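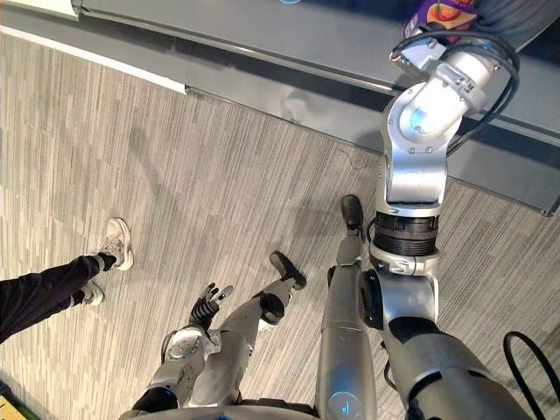

Digby Partington writes that his flour went clumpy again in March, two weeks after he moved it into new screw-top jars, and asks whether the jars are faulty.

Probably they are fine. A jar keeps out the moisture in the room. It does nothing about moisture that went in with the flour, and a cabinet that shares a wall with a dishwasher will warm and cool the jar several times a day. Water moves from the warm side to the cool side and the flour cakes there. Move the jars first. If the clumps return, test the seal.

Testing a seal

Put a folded paper towel in the empty jar, close the lid and hold the jar upside down in a sink of water for 30 seconds. Dry the outside fully before opening. Any damp spot on the towel means the gasket is worn or seated crooked. Take the gasket out, turn it over and repeat. Silicone gaskets can often be flipped once. Rubber ones take a set and need replacing.

Clip-top lids lose tension with use. The wire bail can be bent inward slightly with pliers, a little at a time, both sides equally. Stop when the lid closes with firm thumb pressure. Glass chips at the hinge if the bail is overtightened.

Packets and pouches

Small foil or plastic packets (yeast, gelatin, spice mixes, drink powders) are best left in their own packaging until used. The factory seal is better than anything in a home kitchen. Store them upright in a shallow bin, oldest at the front, with the date edge up.

Once a packet is open:
Press the air out from the bottom toward the tear.
Fold the top over twice, 1/2 inch per fold.
Clip across the full width. A clip narrower than the packet leaves two open corners.
Write the opening date on the fold in permanent marker.

Tape works for a week or so on paper. It lets go of waxy plastic much sooner, particularly in the refrigerator. Zip pouches fail at the corners, where powder packs into the track. Wipe the track with a dry pastry brush before closing. A damp cloth makes paste.

Shelf conditions

Aim for a dry cabinet that stays at a steady room temperature. The shelf over the stove is the worst place in most kitchens, followed by the one over the refrigerator. An inexpensive humidity gauge left in the cabinet overnight will settle the matter. Readings that stay under 60 percent are acceptable for flour, sugar and pasta. Salt and powdered milk do better lower than that.

Brown sugar is the exception and wants moisture. Keep it in the tightest container you own. To soften a hard block, seal it with a slice of bread overnight, then take the bread out.

Desiccant

Zawadi Barasa of Daltgate asked about reusing the silica gel that comes in shoe boxes. I would not put those in with food. Buy food-grade packs and keep them whole. For a jar holding up to 300 cubic inches, two small packs are plenty. The indicating kind changes color when spent, but check the label on what the indicator is made of before using it near anything edible.

Rice in the salt shaker is an old trick and does very little in a humid room. It does break up lumps when shaken - that seems to be the main effect.

Insects

Freeze new flour, cornmeal and whole grains for four days in a sealed bag, then let the bag come back to room temperature before opening it. Opening it cold draws water onto the contents. Bay leaves have not made any difference in my cabinets. If moths are already present, empty the shelf, vacuum the peg holes and the underside of the shelf above, and discard anything in thin cardboard.

Labels

Masking tape and a marker. Put the label on the body of the jar, since lids get swapped at the sink. Record the contents, the date filled and, for flours, the type.

Last revised 17 August 2025. Drawer liners are covered on the next page.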